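Drolleck Finishes Recording 532 Suturing Runs for Its Learning System, Closes Many Small Cuts
24/06/2022
By Catalina Arancibia, Drolleck Communications

Drolleck said it has finished the first round of recordings for Cordeiro, its project to teach a surgical robot to sew. The set holds 532 complete runs, each made by a trained operator driving two instruments at the console. Recording began in May and ended on the day the coffee contract did, a coincidence the company declines to explore.

A complete run begins with the needle at an open incision and ends with a row of interrupted sutures. Operators from the training firm Cledum did the sewing. Their instructions were short: work at your normal pace, and if you fumble, keep going.

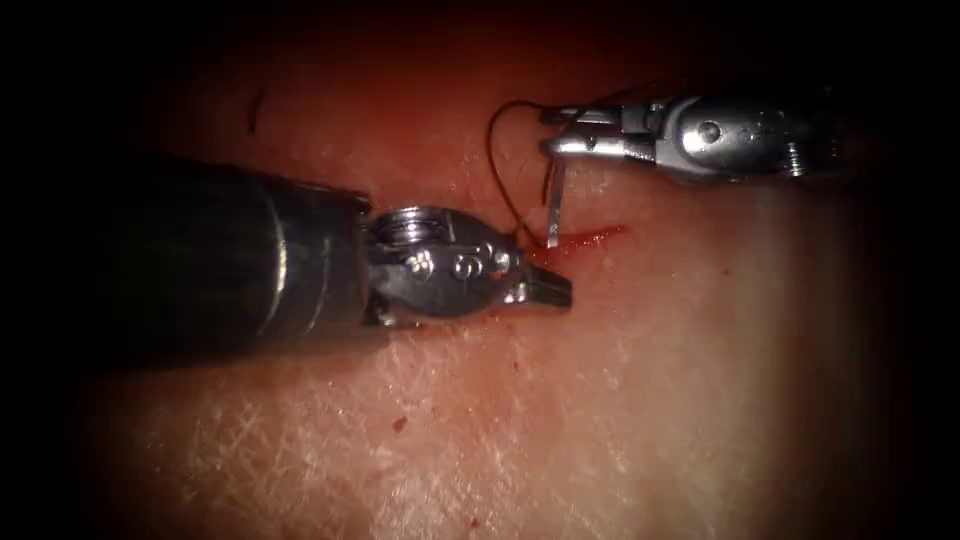 Needle at the upper edge of a short incision, with the thread looped between the two instruments.

The fumbles stayed in on purpose. An earlier pilot set of 100 runs was edited down to the best work of the best hands, and the system trained on it sewed beautifully until something went slightly wrong. Then it stopped and waited for a better day. The new set includes dropped needles, second tries at a grip and one operator's long argument with a knot, which she won.

"We had asked for perfection and gotten it, and it was no use to us," said Griet Van Beek, who runs the Cordeiro project. "This time we asked people to have an ordinary afternoon. Surgeons find that harder than you would think."

Every run was recorded from more than one viewpoint. A fixed camera takes in the work from outside, and small cameras near the instrument wrists go in much closer, where the shaft of a tool can fill a good part of the view.
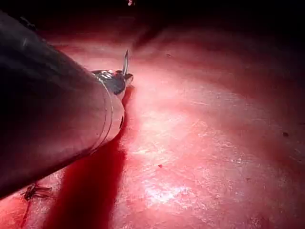

Matching those views in time took longer than anyone had budgeted for. Sodetti, which supplied the recording software, delivered a fix halfway through, and 167 of the earlier runs had to be lined up again by hand. The company thanks the two people who did this and notes that both have since taken vacation.

Each recording is also marked up by step: grip, bite, pull, tie, cut. Reviewers disagreed most about where a pull ends and a tie begins. The matter was settled by a four-page guide, now in its sixth version. 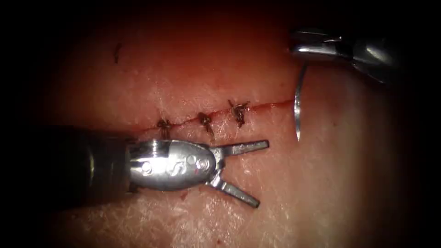
Three sutures in place, with a stretch of the incision still open to their right.

Training on the full set has started. Drolleck is making no claims about results at this stage, having made some last time. The system will first be tested on single stitches, with an operator at the console and a hand near the stop button.
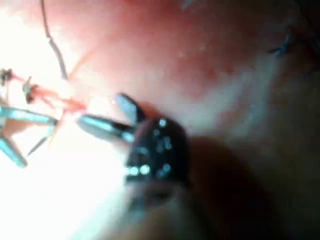 A second round is planned to bring the total to 1000 runs. It will put more weight on thread handling, the part of the job that operators describe as easy and then do four different ways. Cledum is taking names from operators who would like a turn, including left-handed ones, who were badly underrepresented in the first round and wrote in to say so.

Requests for access to the recordings should go to the Cordeiro project desk at Drolleck. Replies may be slow until the vacations are over.

Recent releases
Drolleck and Sodetti Extend Recording Software Agreement
Griet Van Beek to Lead Cordeiro Project
Cledum Opens Second Operator Training Room
Notes on the Cordeiro Pilot Set, With Corrections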